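4.3 Folding Hand and Bath Towels

This section applies to all terry towels issued from the Pondelitz linen store. Bar mops and kitchen cloths are covered in Section 4.5.

1. Clear a work surface large enough for the towel to lie fully open.
2. Lay the towel flat with the sewn tag facing up and toward the upper left.
3. Smooth the towel from the center outward. Bunched fabric along the lower edge must be opened before the first fold is made.
4. Fold the towel in half lengthwise and align the borders.

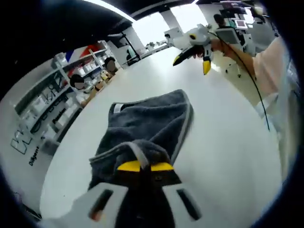
5. Fold the towel in thirds, starting from the end that carries the tag. The tag should finish on the inside.
6. Turn the folded edge toward the front of the shelf and stack to a maximum of 12 towels.

Note: Towels with a contrasting border are matched border to border — do not use the hem as a guide, as hems may shrink unevenly in the dryer.

Caution: Do not fold towels that are damp to the touch. Return them to the drying area and enter them on Form 265.

Torn or missing tags are to be reported to Yaowalak Intarasuk before the towel is shelved. Replacement tags are kept in Drawer 73. Requests for changes to this section go to Nantana Boonchu by the end of October.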